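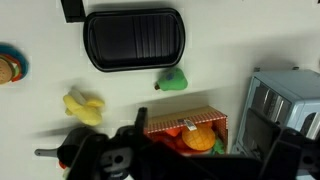
Figure 3. Part of the toy kitchen set on the tabletop, with the checkered box of produce, the grill pan, the banana and the pear.

4.2 What goes in the box

The box is the closest thing a toy kitchen has to a conscience. It has a red-and-white checkered rim, it stands open, and everyone who sits down at the table seems to understand that the food ought to end up in it. What counts as food, and when, is another matter, and most of the disagreement in our sessions came down to that question.

We asked 70 adults to tidy the table in whatever way they thought sensible. The instructions ran to one sentence and did not mention the box. Each person worked alone and was stopped after 10 minutes, a limit we set before learning how seriously grown people take a toy pineapple. Afterward they told us, in their own words, why each thing was where it was. The sessions produced 220 explanations that we could code, plus a number of remarks about our taste in fruit that we could not.

Whole produce caused little trouble. The pineapple, the carrot and the leafy greens went into the box early and stayed there, and when a session began with them already inside (as in Figure 3) hardly anyone took them out again. The pear usually followed. Participants described these moves with phrases such as "that's where it lives," although they had met the pear only minutes before.

The banana was harder. Its peel is split open into pale yellow segments, and this one detail moved it out of the produce category for many people. A peeled banana, we were told, has been started. It cannot go back with the others. Several participants set it beside the toaster oven, apparently as a holding area, and one placed it on the grill pan and declined to discuss the matter. We coded such placements as "in progress," a label we borrowed from the Amaral scheme for half-finished chores and then stretched well past its original purpose.

The hamburger divided the room in a different way. It comes stacked, with the lettuce and tomato layers showing between the bun and the base, and people treated it either as one object or as a small collection of ingredients being held hostage. Those in the first group put it on the pan or near it, reasoning that a hamburger belongs with the thing that cooks it. Those in the second group wanted to know whether it came apart. We told them they could do as they pleased, and 30 of the explanations in our set concern what happened next.

The grill pan and the toaster oven were seldom boxed by anyone. Both were called "equipment," "appliances" or, in one case, "furniture," and tidying them mostly meant lining them up with the edge of the table. Participants turned the pan so that its handle pointed away from them, then turned it back, then asked if handles were being scored. They were not, though we now wish they had been.

Two features of the set deserve more caution than we gave them at first. The checkered rim may suggest a picnic to some people and a grocery store to others, and the two ideas lead to different rules about a cooked hamburger. The rim also carries a small white label with printed text on it. In pilot sessions using the Starmont items, people read every label they could find, on the fair assumption that researchers hide things in labels. Veikko Hyvönen, who coded the pilot material, proposed a plain box for the follow-up study. We agreed, bought one, and found that participants left it alone because they took it for packaging.

The checkered box was therefore kept for all sessions reported in this section. Results for the plain box appear in Section 4.4, where they occupy less space than the box did.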